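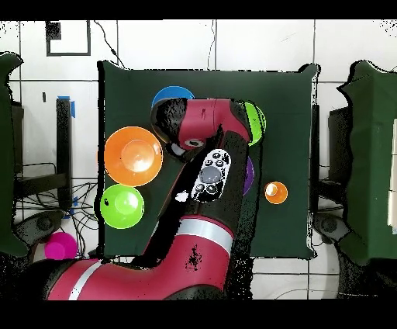

Coloured plastic bowls and a cup on a dark green mat. Sellel's new colourant range covers orange, lime green and blue, among other shades.

News | Materials and Colourants
Reading time: 2 min

Sellel extends food-contact colourant range for moulded tableware

BRUVALCOMBE, May 26, 2022 – Sellel, a supplier of colour concentrates to the plastics moulding trade, has added 5 shades to its Edska range for reusable tableware. The new grades are supplied as pellets for use with polypropylene and are available to order in 25 kg bags.

Edska concentrates are dosed at 2 per cent by weight. The carrier resin has been changed from the previous series to one with a higher melt flow, so that the pigment spreads evenly in thin walls at normal cycle times. Existing users should not need to alter barrel temperatures, but Sellel advises a short purge when changing from a dark shade to a light one.

The range was tested at the company's Bruvalcombe laboratory between the autumn and March. Moulded plaques were put through 464 cycles in a commercial dishwasher, with colour readings taken at set intervals. All shades stayed within the limit agreed with customers. Orange showed the largest shift, mostly in the first part of the test, and was reformulated once before release.

"Bright orange has been a weak point for us in the past," said Noemi D'Amico, technical manager at Sellel. "The first version met the limit but only just. We changed one of the two pigments and ran the whole series again – it cost us some weeks."

Migration testing was carried out by an outside laboratory using three food simulants. Declarations of compliance are issued for each shade separately and are sent with the first delivery. Customers who blend shades in-house will need to obtain their own declaration for the finished article.

Pangilinan, a moulder of school and nursery tableware, has used the lime green and blue grades in trial production. Syahrul Hutapea, production engineer at Pangilinan, said that rejects for streaking had fallen on the firm's older presses, where mixing is poorest. Trials on larger serving bowls are continuing.

Sample plaques and data sheets can be requested from the sales office. The previous series will remain on sale until stocks are used up, after which repeat orders will be moved to the nearest Edska shade by agreement.

Contact: Ottavio Sala, Press Office, Sellel, extension 253 | © 2022 Sellel. All rights reserved. | Back to top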